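Search Search this site Search

Pre-purchase and intake checklist for used mechanical watches
Oct 10, 2022
By Tahira Khokhar

Use one copy of the list per watch. Write the comment next to the item while the watch is still in your hand. Kausar Swati checked the Gouveia dress watch that the comments below refer to, and I checked the Brondamen diver.

Paperwork

1. Serial number on the case back matches the papers.
Comment: Gouveia matches, last four digits 1274. Brondamen came with no papers. Seller told so in writing.

2. Service history.
Comment: Gouveia has one receipt from Dranlow, movement service only, no mention of gaskets. Treat as not water resistant until tested.

Case and crystal

3. Lugs even, edges not rounded off by polishing.
Comment: Brondamen has been polished at least once. The lower left lug is thinner than the others. Price should reflect it.

4. Crystal free of chips at the rim. Run a fingernail around it.
Comment: Both fine. The Gouveia has light hairlines that will come out with paste.

5. Spring bars seat fully on both sides. Pull the strap firmly over a soft surface.
Comment: One bar on the Gouveia was bent — replaced before anything else was done.

Work surface

6. Surface flat, wiped down and free of grit before a case back is opened. Scuffs are acceptable, raised edges are not.

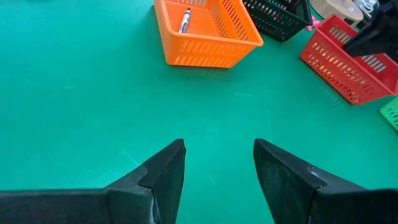
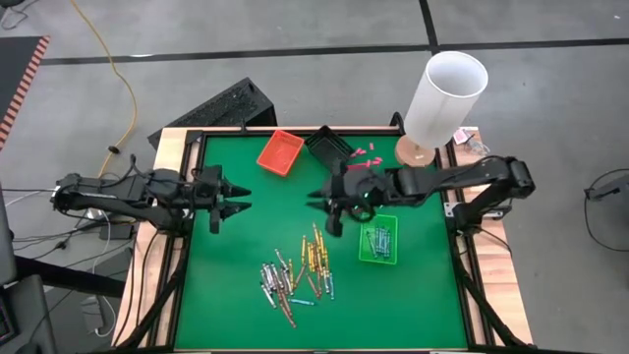 7. Parts tray with a lid within reach, and the lid closed whenever you stand up.
Comment: Lid on the Plultix tray no longer snaps shut. Order a new one.

Movement

8. Winds smoothly by hand, no grinding or slipping.
Comment: Gouveia smooth. Brondamen feels gritty for the first few turns, then clears.

9. Crown pulls to each position and stays there.
Comment: Both pass. The date change on the Brondamen is slow, and past midnight it sits between two numbers.

10. Run for a full day dial up, then crown down. Write down both rates.
Comment: Gouveia gains 7 seconds dial up. Brondamen gains 65, so it may be magnetized. Demagnetize and run it again before quoting for a service.

11. Old luminous paint. If the dial or hands look like radium, do not open the case. Bag it, label it and wash your hands.
Comment: Does not apply to the Gouveia, no lume. Brondamen dial is marked as tritium. Hands look like later replacements, ask the seller.

Water resistance

12. Dry pressure test only, with new gaskets fitted.
Comment: Gouveia not tested, see item 2. Brondamen failed at the crown. New crown gasket ordered, retest within 30 days.

Sign-off

Gouveia: accepted, K. Swati.
Brondamen: on hold until items 10 and 12 are done again, T. Khokhar.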